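From: Chang-ho Song
To: Dekura collection list
Date: 26/10/2018
Subject: Re: Counting rule for container episodes

Dear colleagues,

Thank you to the Stastholm site for raising the question below. The reply applies to both sites.

Ravinder Ross wrote:
> We have now delivered 1,259 episodes toward the target of 3,000 for the
> container set. Our operators are unsure whether an episode should be kept
> when the fingers close before they reach the lid. Shim currently flags
> these as incomplete and our reviewers have been removing them. In the last
> batch this affected 35 of 70 episodes. Could the list please confirm
> whether this is correct?

It is not. Closed fingers on approach are permitted for all tasks in which the lid is to be pushed, nudged or pressed down. The flag in Shim was written for the grasping tasks and should not have been applied to the container set. Please restore the 35 episodes and mark them "closed approach" in the notes field.

Three further points were agreed with the Sukitz group.

Episodes should begin with the hand-held gripper clear of the container and end with it clear again. Recordings that begin in contact will be returned.

Operators should vary the angle of approach. The first February batches came almost entirely from the front, and the trained model performed poorly when the container was turned.

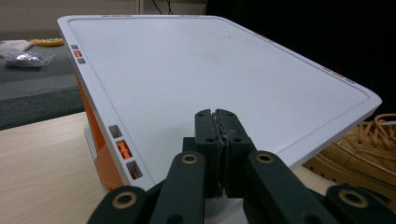 Surroundings need not be standardized. The model must learn to work on ordinary tables with ordinary objects nearby, and reviewers should not reject an episode on the grounds of background alone. Lighting remains a valid reason for rejection, but only where the fingertips cannot be made out.

A corrected version of the review sheet will be sent to both sites — until it arrives, please hold any deletions. Questions about individual episodes may be sent to me directly, with the episode number in the subject line.

Regards,
Chang-ho Song
Data Collection, Dekura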